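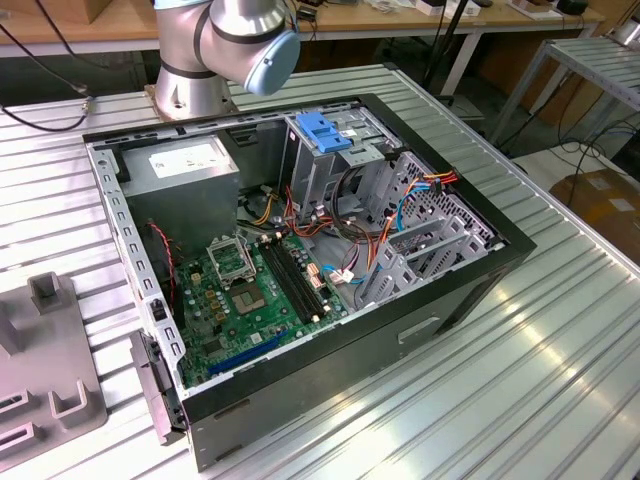

Según Hefin Parry, un brazo así solo compensa si trabaja también cuando tú te vas a comer. Yo llegué al taller de Ostell con la misma duda, la verdad, y con muchas ganas de ver el kit Fornum metido en las tripas de un PC.

Lo que más me gustó fue la pinza: dedos finos, que caben entre la fuente y los cables – ¡y mira que hay cables ahí dentro! El programa me pareció más verde, con menús que parecen traducidos deprisa.
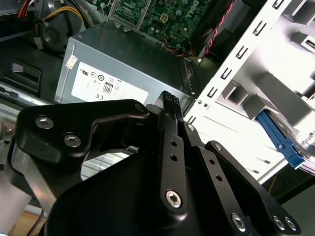 Precio y garantía

El kit cuesta 2.000 euros, con 2 años de garantía. La pinza suelta se queda en 80, y ahí yo no me lo pensaría.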